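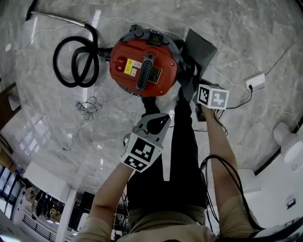
Two minutes, a commenter called Dlamini wrote under my last post, is all anyone needs with the Trandilon grippers before they stop thinking about their hands. I went to the Satico open day in July partly to find out if that was true. I had the pair for a full turn at the vacuum station and I never stopped thinking about my hands.

The Trandilon kit is a pair of hand-held grippers for recording household chores, so that a robot can be trained on them later. You hold one in each hand, you do the job, and the markers on the cubes let the software work out where each gripper was. Satico sells it to labs and small companies who don't want to buy two robot arms just to collect data. Fair enough. The question is whether the recordings are worth having, and an open day is a poor place to find out.

The job they had set up was a canister vacuum on a marble floor, hose, wand, power strip and all. I'll give them credit for picking it. Most demos I go to are blocks in a bowl. A corrugated hose goes where it likes, and a glossy floor full of reflections is the sort of thing I'd expect a vision system to complain about. When I asked about the reflections I was told the software "handles" them. I asked to see a recording played back with the gripper positions drawn in and was told that was for the afternoon session. The afternoon session was a slide show.

Comfort first. The grips are fine for the first few minutes and then my wrists started to notice. Reaching down to floor height is the worst of it, as you end up bent over with your forearms out in front of you. The cable is my bigger complaint. It lay across my forearm and hung down beside me, and I kept adjusting my reach to suit it. Anyone recording that is recording a person being careful of a cable, and I don't see why a robot should learn it.

Grip is mixed. The flat finger is good for pushing and steadying. For small switches and plugs I'd want something finer, and the staff did steer visitors toward the hose and the handle.

Then the numbers. The handout promises 100 usable recordings in a shift. Our group made 36 before lunch, and when I asked how many of those were usable I got a smile and a brochure. A rival outfit, Rerkley, at least puts its reject rate on the screen while you work. It isn't a flattering figure but I trust them more for it.

I'd score it 2 out of 5 for now. The build seems solid and the chore was a decent choice. If Satico will lend me a pair for a month, with the playback tool switched on, I'll try the same job at home and post whatever comes out.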